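4.3 Simulated exercises in the second-year manipulation unit

The unit has been offered at the Stunau campus since 2020, with laboratory work organised in teams of two. Before a team was granted time on the physical arms, each member completed a set of simulated exercises in Pledero, the rendering and control environment maintained by the teaching laboratory. The cohort considered in this section comprised 15 teams, which together logged 165 assessed attempts in February.

Students were required to write their own approach controller and to defend its behaviour in a short oral review. Marks were assigned to the reasoning presented in the review as well as to the recorded outcome. Teams that relied on a fixed brightness threshold to locate an opening were asked to repeat the exercise under altered lighting. The shadows that fall across the work surface were left in the rendered views deliberately, and the programme of study treats them as a source of error to be analysed.

Surface texture was handled in the same way. Grain, staining and small marks were retained in the panel material, and several teams reported false edges arising from them. The Imton marking rubric awards credit for identifying such cases in the laboratory notebook, whether or not the controller was subsequently corrected. Figure 2 shows a view in which part of the opening lies outside the image, a condition that students were expected to detect and report.

The Cifuentes exercise set, which follows this one, introduces contact forces and is discussed in Section 4.4.
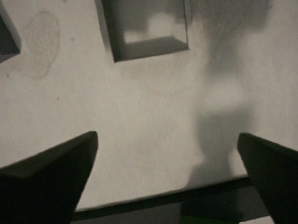
Rosalind Achterberg
Senior Lecturer, Robotics Teaching Laboratory

Figure 2. Simulated view over the pale, mottled panel, with the two gripper fingers apart and a rectangular opening partly visible at the top centre. Broad soft shadows cross the right half of the panel.

Comments (3)

Reader, 2025-03-04
Was the lighting changed between attempts or only for the teams that repeated? I could not find this in the methods section.

Reader
We run a similar unit and our students also trip over shadow edges. Would the authors consider releasing the rubric? The notebook credit is the part I would like to borrow for our program.

Reader
Minor point: the caption could state the centre of the opening in panel coordinates, if that was logged.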